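4 min read

Ticket: booking sync drops appointments after the router swap
Status: open, then fixed, then open again, now closed (I think)

I look after the phones, the Wi-Fi and the shared calendar for our little alterations shop in Leltville, and since the router got replaced the calendar has been losing bookings. Customers get a confirmation text, the tablet at the front desk shows the slot, and by lunch the slot is free again! We run Witis for bookings, with the Podmont add-on that sends the texts.

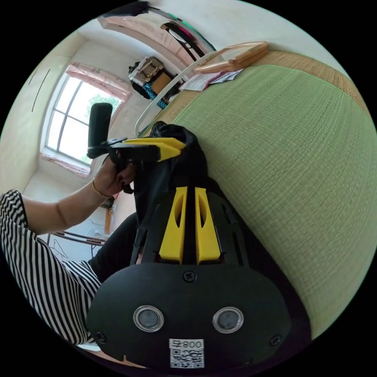
Ankica Janevski
Shop systems and front desk

First thing I tried was the boring stuff. Logged out of both tablets, logged back in, cleared the app storage, restarted the router (twice, the second time out of spite). The sync log on the back room tablet had 1,965 lines in it, and more than 900 of them were the same message: "record newer on server, local copy discarded." So the tablet was making a booking, sending it up, and then being told its own booking was old. Great.

I checked the time on both tablets and they matched my phone. I checked the time zone and it was right. I turned off the text add-on for a whole morning and we still lost three appointments, so I turned it back on and said sorry to Podmont in my head.
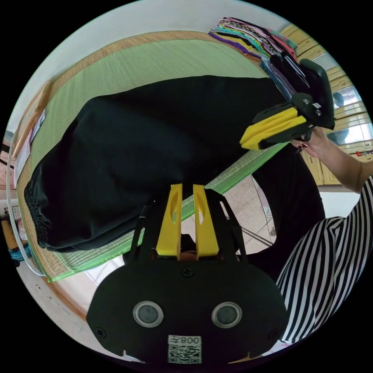 Kamil Hrubý: Did you look at the clock on the router itself? Mine came up with a factory date after a power cut, and if your tablets are getting their time from it they'll drift every time they reconnect. Also check whether you have two entries for the same location. Witis will happily sync both and let them fight.

Okay, so the router clock was fine (thank you though, I didn't even know it had a page for that). But the second part! We had two locations. One was called Main and the other was called Main with a space after it, which you can't see unless you tap into the name and move the cursor to the end. The front desk was on one and the back room was on the other. I have no idea when the second one got made - my guess is when I set the tablets up again on the new network and typed the name in by hand.

I moved everything to the first one and deleted the one with the space. The log went quiet right away and I closed the ticket, feeling pretty good about myself.

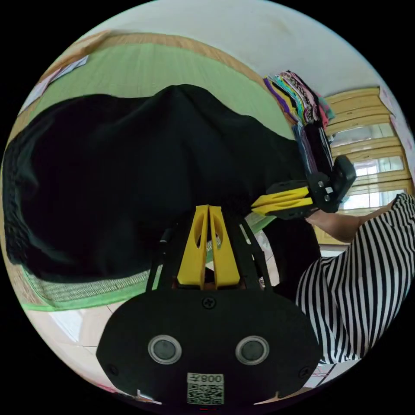
Then I had to open it again. Repeat bookings were still vanishing, only the weekly ones, 19 of them in total. They had been created under the deleted location, and moving them over brought the first visit across but left the rest behind. The export file still had them all, so I didn't lose any names, but there is no button to bring a series back. I retyped them. It took most of an afternoon and a lot of coffee.

While I was in there I changed three settings, in case it helps the next person:

Settings > Sync > Conflict handling: changed from "Server wins" to "Ask me"
Settings > Locations > Allow new from device: off
Settings > Backup > Export: changed from monthly to nightly

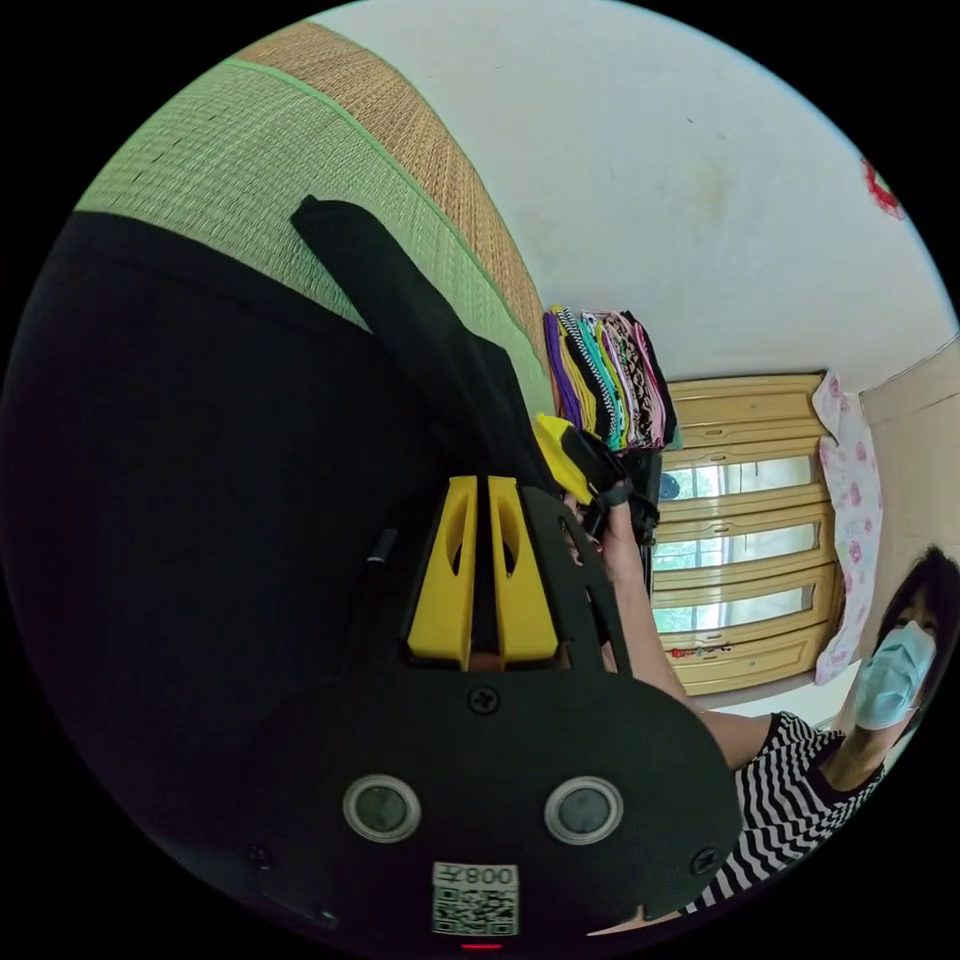

With "Ask me" on, the tablet does nag a bit. If two of us touch the same booking, a yellow bar pops up and you have to pick one before it lets you do anything else. Lorraine Cartwright hates it and would like it gone by October, and I've told her we can talk about it once I've seen a full month with no lost slots.

One thing I still can't explain is why the confirmation texts went out for bookings the server had thrown away. I've asked support whether the text gets queued before the sync finishes, and I'll add their answer to this ticket when it comes in. Until then we're reading the next day's list against the export before we lock up.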